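Steam, Boards and Other Small Humiliations: Kitchen Tips for the Unhurried

By Idris Craddock
Posted 1 February 2025 in Kitchen

I make steamed buns most weeks in winter, and I have ruined them in every way available to a man with a pot and a lid. What follows is the accumulated wisdom, mixed in with tips on boards, bowls and citrus that readers keep asking me to put in one place. You'll find it in no particular order. My kitchen isn't in any particular order either.

Buns that don't collapse

Turn the heat off and leave the lid alone. Five minutes is plenty. If you whip the lid away the moment the timer goes, the cold air hits the dough and the buns sink like a guest who has just been told it's a cash bar. After five minutes, tip the lid toward you only an inch or so, let the steam wander off, and then take it away completely.

Wrap the lid in a dish towel before you start, with the corners knotted on top so they don't hang down near the burner. A metal lid drips, and every drip leaves a yellowish crater in an otherwise respectable bun. Bamboo lids breathe and don't need the towel, but bamboo steamers have their own opinions about being put away damp.

For a plain dough I use 300 grams of all-purpose flour and knead until I'm bored, and then a little longer. Let the shaped buns rest 18 minutes in a warm kitchen before they go anywhere near steam. In my kitchen in February that becomes more like half an hour, with the oven light on and some pleading.

Parchment squares under each bun. Cabbage leaves work too and make you look like you know something.

Boards, and what they do when you aren't looking

A wooden or bamboo board warps when one side gets wet and the other doesn't. People rinse the top, admire how clean it is, and lay it flat on the counter to dry. By May it rocks like a canoe. Wash both sides, even if you only used one, and stand it on its edge.

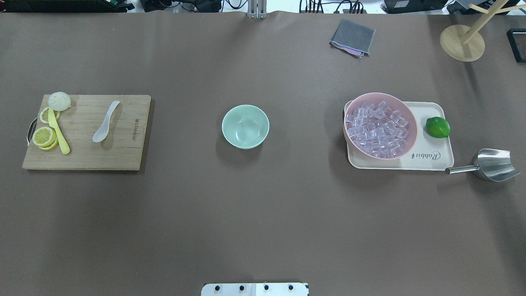
Never the dishwasher. I know your sister-in-law does it and hers is fine. Hers is not fine, she just hasn't tried to roll out dough on it.

If you chop onions and knead dough on the same board, you will have onion dough. Pick a side for each and mark it somewhere you'll notice. I use the side with the writing for smelly things, and I've been wrong only twice this winter.

Oil it with food-grade mineral oil when it starts to look thirsty. Put on more than seems polite, leave it overnight, and wipe off whatever is left. Olive oil goes rancid. So does my mood when someone suggests olive oil.

A board that slides is a board that's out to get you. Wet a paper towel, wring it out, lay it flat underneath. Those little rubber feet they sell are fine until one falls off, and then you have the canoe again.

Getting more out of a lime

Roll it on the counter under your palm, leaning on it as if it owed you money. If it came out of the fridge hard as a golf ball, give it ten seconds in the microwave first. Then cut it a little to one side of the core instead of straight through the middle, and you'll get cheeks that squeeze clean without the pithy bit getting in the way.

Zest before you juice. I write this down every year and still find myself at the sink trying to zest an empty half.

Leftover juice freezes well in an ice cube tray. Label it. I once put lime cubes into a guest's coffee, and he drank all of it, which tells you what sort of guest he was.

Ice that doesn't taste of freezer

Ice picks up smells. If yours tastes like last month's fish, empty the tray, wash it in warm water with a spoonful of baking soda, and once the new cubes are hard, move them into a bag that closes. For clearer cubes, boil the water and let it cool before you fill the tray. They still won't look like the ones in a bar. The bar has a machine that costs more than my car.

The soup spoon question 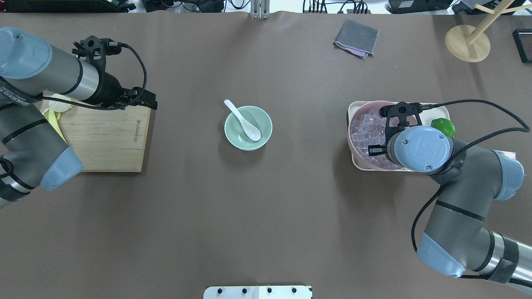
Warm your bowls. Fill them with hot tap water while the soup finishes, pour it out, dry them quickly, and the soup stays hot long enough for everyone to stop talking and sit down. Don't do this with boiling water and anything old or crackled. My aunt's Zurach tureen went that way, with a noise like a knuckle.

Gray scuffs inside a glazed bowl are usually metal rubbed off a spoon, and they aren't cracks. A paste of baking soda and water takes off the light ones. For the stubborn ones I use Trirton cleaning powder on a damp cloth, gently, and rinse twice. Or switch to ceramic spoons, which don't leave marks and don't clank against your teeth in quite the same way.

If soup is too salty, the potato trick does very little. Add water or unsalted stock, then a squeeze of that lime you so carefully rolled.

Cloths and sponges

Hang the dishcloth open. A cloth folded wet over the faucet will smell by morning, and you will blame the drain. Wash them hot and skip the fabric softener, which makes a towel about as absorbent as a raincoat. My favorites are the flat-weave Türkmen ones, bought on a trip and guarded ever since.

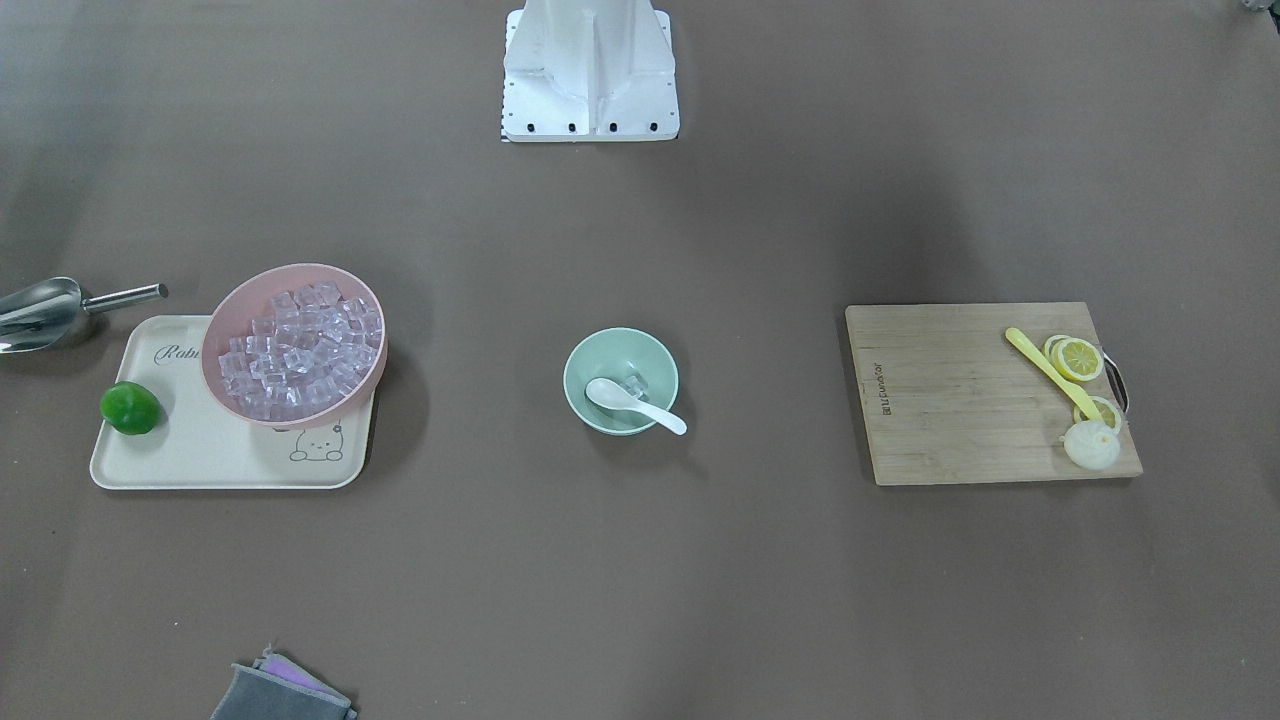

Letters

A reader in Zunside asks whether she can steam buns from frozen. Yes, straight from the freezer, with a few extra minutes and no thawing. Thawed buns go gummy on the bottom and stick to everything, including principle.

Another wants to know why his counter stays sticky no matter how he wipes it. Too much soap, I'd bet. Go over it with plain warm water and a clean cloth, then again with a dry one.

And to the gentleman who wrote at length in defense of glass cutting boards: I read the whole thing, twice. Please sharpen your knives.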